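Drorgate Home Forum > Bathroom & Laundry > Small stuff

Thread: Two-part soap dishes, is the base worth having?

sillplate
29 September 2018
Looking for opinions on soap dishes with a separate draining tray on top and a base underneath that catches the water. I've been through a lot of the flat one-piece kind and the bar always ends up sitting in its own puddle. We have hard water and three people using the same sink, so a bar doesn't last long. I'd like something I can take apart and rinse.

mudroom_mel
I have the Keser one. Tray lifts off, base holds the water. It works fine as long as you empty the base. If you don't, it smells after a week or so.

graywater
Never saw the point. A wooden slat dish lets the air in from underneath and there's nothing to empty. The two-part ones just hide the water where you can't see it.

mudroom_mel
The slat ones go black on the bottom. I've thrown out two. And where do you think the water goes? Onto the counter.

graywater
Onto the counter, where I wipe it up. Takes a second.

sillplate
My counter is old laminate with a seam right behind the faucet, so I don't want water running across it. That's the main reason I'm asking about a base.

tubcaulk
Check the slots before anything else. Some trays have little round holes that plug up with soap and then you have a one-piece dish again. Long slots stay open and you can get a toothbrush through them. I had a Stamatopoulos dish with pinholes and used a toothpick on it every Sunday until I gave up.

sillplate
Ended up getting one this afternoon. Green tray, white base, four long slots in the tray. Put it on the desk to take a look before it goes in the bathroom. The clear lid is next to it. 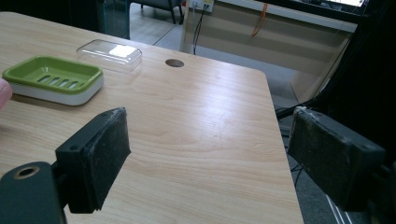
I'd keep the lid off at the sink, a covered bar never dries out. Lids are for travel, or for a shelf where dust is a problem. We left a bar under one for a weekend in August and it was mush by Monday.

mudroom_mel
Agree on the lid in general, but I use one in the basement bath. That bar gets touched maybe twice a week and it's dry by the time I cover it. Without a lid it picks up dryer lint.

graywater
So now it's three parts to wash.

mudroom_mel
You don't have to buy one.

tubcaulk
For the base, a spoonful of white vinegar in warm water once a week, let it sit while you brush your teeth, rinse. Glossy plastic comes clean with that. Don't use the scrubby side of the sponge. Once the finish is scratched the scum has something to hold on to and you'll be scrubbing it for good.

sillplate
Good to know, I would have used the scrubby side. Does the color hold up? I had a bright yellow cup on the windowsill that faded pretty badly.

tubcaulk
Out of direct sun it should be OK. My blue one is on a shelf across from the window and looks the same as it did when I got it.

pantryshelf3
Nobody has mentioned cutting the bar in half. Small bar, less of it sitting on the tray, dries between uses. I do this with the big Vorotix bars and they last a lot longer. Let the halves sit out on a rack a few days first so they harden up.

graywater
That I can agree with. Works on a slat dish too.

mudroom_mel
Half bars slide around on mine. I have to put them across the slots – if they sit lengthwise they shoot off when you grab them.

sillplate
I'll try half a bar set crosswise, no lid, and empty the base when I wipe down the sink. The lid can go in the drawer with the travel stuff.

tubcaulk
Write it on the chore list if you have one. The base is the part everyone forgets.

graywater
Slat dish. Last time I'll say it.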